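# Speed limits and keep-out zones in sim: do you bother?

**tansy_bolt** wrote:

Right, I need a sanity check from people who've done this longer than me. We've got a two-arm kitchen setup in simulation at Galness, and I've been asked to write the house rules for it before anything gets near the real bench. Fine, I like writing rules. The trouble is that half the office thinks rules in sim are daft. There's no one to squash in there, so why cap anything?

My draft says the simulated arms obey the same limits the real ones will. Same max speed, same keep-out volumes, same stop if an arm goes into a zone it hasn't been given. My colleague Jianhua says I'm throwing away training time for nothing and that we should bolt the limits on at the end. We've gone round this twice now and I'd like some ammunition (or to be told I'm wrong, I can take it).

The task I keep using to test the wording is opening a drawer and dealing with the can inside it. 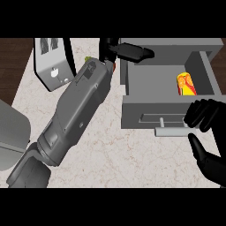

My current clause on shared space says only one arm may hold the "permit" for a piece of furniture at a time. The other one has to stay outside a margin of 40 mm until the permit is handed over. Sounds lovely on paper. Then you look at a drawer job like this one, with one gripper round the drawer handle and the other arm's finger over the back of the cabinet, and by my own clause that's a breach before either of them has done a thing. So do I split the cabinet into a front zone and a back zone? Or drop the permit idea and just police the distance between the arms?

I've got until 2024-02-06 to hand over a draft, so be kind but be quick.

---

**Mungo_P** wrote:

Jianhua has a point, sorry. I've trained with full limits from the start and without, and with the limits on you spend ages watching an arm freeze at the edge of a zone because it never gets to find out what's on the other side. Let them flail a bit early on. Put the limits in once they can do the job at all.

What I *would* keep from day one is logging. Record every breach, don't stop the run.

---

**kettleworth** wrote:

Disagree with Mungo, quite strongly. We did "limits at the end" on a packing cell at my old place (Prekier, if anyone remembers them) and the policy we got had learned to swing the elbow straight through the bit where the operator stands. Looked gorgeous in sim. Once we switched the limits on it basically fell to bits and we retrained the lot. 600 hours of compute, in the bin.

On your zones: split it. Furniture is the wrong unit. What you want is a zone per *moving part*. Drawer and handle are one zone, plus everything the drawer sweeps through when it travels. The fixed carcass is another. An arm over the back wall is then in the carcass zone and perfectly legal so long as it doesn't dip into the drawer's sweep.

---

**tansy_bolt** wrote:

Ooh, zone per moving part. I like that a lot. Does the can count as a moving part though? It's lying towards the back of the drawer, so it'll go wherever the drawer goes, and then presumably somebody picks it up and it's a different sort of thing altogether.

---

**kettleworth** wrote:

I'd treat it as belonging to the drawer until it's gripped, and to the arm after that. The arm's envelope grows by the size of whatever it's holding. People forget that second bit ALL the time. They check the gripper against the zone and forget there's a can sticking out of it.

---

**Xuelian Luo** wrote:

Using my real name as I've moaned about this in public before anyway.

I think you're mixing two kinds of rule in one document, and that's why the argument with your colleague never ends. There are rules that protect people and rules that protect kit. The first lot should be in the sim from the first run, no exceptions, no switching off "just for tonight". Where a person could stand, how fast an arm may move near there, what a stop means. The second lot (arm touching cabinet, arm touching arm, clonking the toaster) can be soft to begin with. Give it a penalty and tighten it later.

Also please, please write down who is allowed to change a limit. We had a speed cap of 296 mm per second in a config file and I never did find out where that number came from. No name, no date, no note. It was inherited like a cursed vase.

---

**Mungo_P** wrote:

OK, I can live with that split. My complaint was always about the kit rules. If the people rules only cover the edge where a human would be, the arms can still explore the worktop.

I still reckon stopping the run on a breach is wrong in sim, mind. Log it, penalise it, carry on.

---

**kettleworth** wrote:

And I still reckon a stop should be a stop. If the real thing halts and needs a reset, the sim should halt and need a reset. Otherwise it learns that a breach costs a few points and life goes on.

---

**yarrow77** wrote:

Lurker here. We use the Triltoment checker at work, which does both. People zones end the run, kit zones only score it. It's a bit clunky to set up and the docs are grim, but the reports are readable by someone who doesn't code, and our safety lead likes that. The one gripe I have is that it checks zones at fixed time steps, so a quick move can hop over a thin zone without being noticed. Make your zones fatter than the furthest an arm can travel in one step and you'll be all right.

---

**tansy_bolt** wrote:

This is brilliant, thank you all. Here's where I've got to, shout if it's mad:

- People rules on from the first run, at the real speeds. Breach ends the run.
- Kit rules score only, until we move to the bench. Then they stop the arm too.
- One zone per moving part, including everything it sweeps through.
- A held object counts as part of the arm holding it.
- No zone thinner than one time step of travel at full speed.
- Every limit has a name, a date and a reason beside it, and changes need a second person to sign.

Showed it to Jianhua over lunch and he's happy with all of it bar the sweep zones. He thinks they should shrink once the drawer is fully open, so the second arm can get in for the can. I said that sounds like a rule that changes while you're not looking. He said that's what a permit is.

---

**Xuelian Luo** wrote:

He's right, I'm afraid! Let it shrink, but only on a confirmed drawer position, and make it grow back the moment anything takes hold of the handle again.

---

**kettleworth** wrote:

Seconded. And if the position reading drops out, the zone goes back to full size. Put that in bold.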